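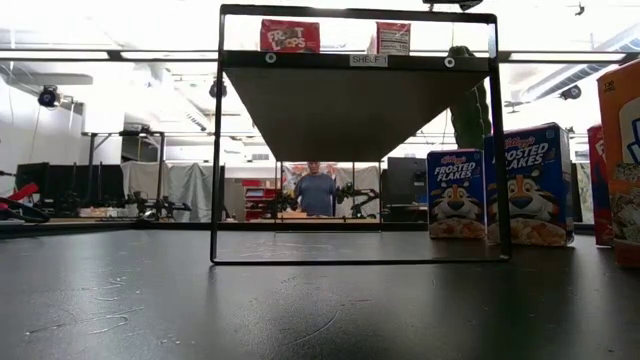
Paveo looks after robot cells for people who would like to get on with their own work. We started out as a repair bench, and for a good while that was all we were – a place to send an arm with a worn joint or a gripper that no longer closed straight. These days most of our time goes into one kind of cell, the shelf-picking cell we call Kosow, and into keeping it true. Everything on it begins with the shelf. The black frame stands on the tabletop, the rail is held by a round silver bolt near either end, and the label between them reads SHELF 1, so that the name on the metal matches the name in the service log. Then come the groceries. We are very fond of cereal boxes around here! Froot Loops up on the shelf, Frosted Flakes in a smaller and a larger size down beside it – they are light, they are bright, and they show up a badly set gripper faster than any test block we ever bought.

Setting up a Kosow cell takes us 3 visits. On the first we level the table and square the frame to it, on the second we set the arms and cameras, and on the last we run 1,000 picks and stay with the cell until they are done. After that we come back every 800 hours of running to check the bolts, clean the lenses and grease what needs greasing, and at 4,000 hours the gripper pads and the cables are changed whether they look tired or not.

Our sister shop, Liao, rebuilds the joints and sends them back with a handwritten tag saying what was found inside, and we do enjoy reading those. The shop is closed for two weeks every August, but the repair line at our Trulmont office stays open, and you are always welcome to call and talk a problem through before you book a visit.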